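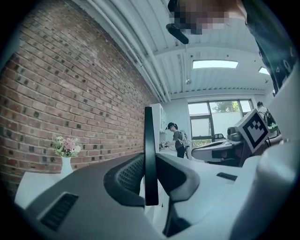 The grant asked for one public demonstration day before the end of the second year, and we have now held it. Readers of our June report will recall that we promised an occasion at which "members of the Fillwood community may observe robot training data being collected under everyday conditions." We kept that promise at the Stallcombe site, in the long room with the brick wall. The conditions were everyday to the extent we could manage. There was a vase of pink and white flowers on the white table by the wall, and the people collecting wore their packs on their backs and bent over their small objects at the counter much as they do when there is no one to impress. One visitor told me she had expected more sparks.

Attendance

We had 84 visitors. The room holds far fewer than that at once, so they came through in batches with a long wait in the hallway, where there was coffee and a poster. The poster was read very thoroughly. The guests included neighbors, a high school engineering club, two people from the county and a man who had understood the event to be about home security. He stayed to the end and asked better questions than anyone from the county.

Your own representative was expected and sent regrets. We saved a name badge, which is in my desk.

What was shown

The program had two parts. In the first, our collectors worked through their usual household tasks with the hand-held grippers while Vilho Nurmi explained what was going on. Vilho wrote the protocol and is proud of it, and his first talk ran to almost three times its slot. After a short conversation in the hallway the later ones were brisker. He now has a version that fits on an index card, and we will reuse it for the schools program.

In the second part, visitors could take a gripper themselves and try to move things from one side of a table to the other. This was by a wide margin the more popular half. People who handle cups all day without a thought found that they could not do it at all with two fingers and a trigger, and then that they could, and then that they wanted another turn. The engineering club had to be asked to let the adults have a go.

I had doubts about the second part and had said so in writing, in case it went badly. It went well. Grigoris Tsakiris, whose idea it was, has been decent enough to mention this only a few times.

What was not shown

The arm. Our proposal described a fixed arm carrying out a task it had learned from the collected recordings, and the arm was to be the finale. Its controller came back from Teltik the week before with a new power supply and an old fault. It would run perfectly well for several minutes and then stop to think about something. We decided that a finale ought to end, and showed a recording of the June trial in its place. We told people it was a recording. They took it well, and a few of them applauded the screen.

The controller is back with Teltik under warranty. We are not asking for money for it. I would ask you to note the date on which we first reported the fault, which is in the appendix to the last report, on a page I suspect has had few readers.

Collection

The day was meant to be a working day as well as a public one, and we had hoped to come away with 300 usable recordings. We came away with fewer. Part of the shortfall is down to the batches, which meant a pause each time a new group was let in. The rest is down to the collectors, who are polite people and stopped to answer when spoken to. Recordings in which a collector can be heard explaining the thing to a child have been set aside. Grigoris thinks some can be saved, as the motion is good even when the conversation wanders. He is going through them now, and I will give the final number when he has one.

None of the visitors' own attempts go into the main set. They were recorded only where the person had signed the form, and they are kept in a separate folder that Vilho has labeled "Enthusiasm." I have asked him to pick another name before the audit.

Costs

The day came in under budget, and this had nothing to do with restraint. The rental of the second display screen was canceled by the supplier, Giannakopoulos, who then lent us one for nothing out of embarrassment. The catering line was overspent, mostly on coffee, for the reason given under Attendance. The two roughly cancel out, and the small amount left over has been moved to consumables – finger pads wear out faster than our proposal supposed, and faster still after an afternoon with the engineering club.

Things we would do differently

Start the talks with the index card. Take bookings by time slot, so that the hallway is only a hallway. Put the gripper session first, while people are fresh, and let the explanation follow, when they have a reason to want it. Print the consent form in larger type. Test the arm earlier, or promise it later.

We would also like a second demonstration day next year. It is not in the work plan and we are not asking for more funds to hold it, but it would take staff time from collection and so needs your agreement. The school has already asked, and so has the home security man.

Next period

Collection goes back to its normal schedule at Stallcombe. The arm returns when Teltik returns it. The comparison of the two finger designs, which was held over to make room for the open day, starts again with the softer pair, and a first table of results will be in the next report whether or not it says what we hoped.

The signed attendance sheets are attached. One of the signatures is "Batman," and I have left it out of the total.

Submitted October 2019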